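Sorting Disposable Coffee Cups and Lids
Hustard Facilities Guidance, page 2
Last revised 2020-07-14

Cups from the ground-floor coffee counter are collected separately from other waste at the Chisholm and Tollari buildings. Staff and visitors are asked to follow the steps below at any collection station. The Chisholm building has 178 desks and a single station per floor, so please allow others room to use it.

Before you begin

Pour any remaining drink into the liquids bucket. Do not use the hand sink, as milk residue blocks the trap. Remove the sleeve, if there is one, and place it with mixed paper.

Step 1. Check the lid

Paper cups and plastic lids go into different bins, and lids are sorted by the mark molded into them. Look at the flat panel inside the rim. The recycling symbol is small and has no color of its own, so tilting the lid toward a light makes it easier to find. Other molded text, such as a heat warning or a mold number, has no bearing on sorting.

On a white lid of the common sip-through type, the triangle sits beside the number 0121, and the words CAUTION CONTENTS HOT follow the edge of the panel.
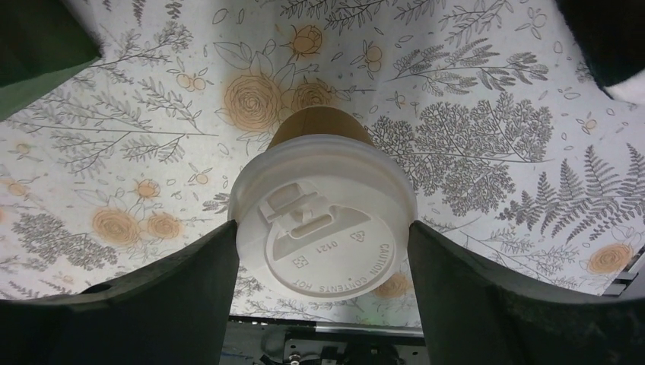 Step 2. Separate the lid from the cup

Hold the cup upright over the bucket and lift the rim of the lid at one point, then work around it. Lids with a recycling symbol go into the gray Gralik bin. Lids without one go into general waste — if you are unsure, use general waste.

Step 3. Stack the cups

Place empty cups in the stacking tube, base first. Do not crush them. Cups that are torn or contain food should go into general waste.

Full tubes

When a tube is full, close the cap and leave the tube in place. Collection requests may be sent to Gobnait Duggan, Building Services, extension 2832. Please give the building and floor. Tubes are emptied once daily, and replacement caps are kept in the supply cabinet under stock number 892.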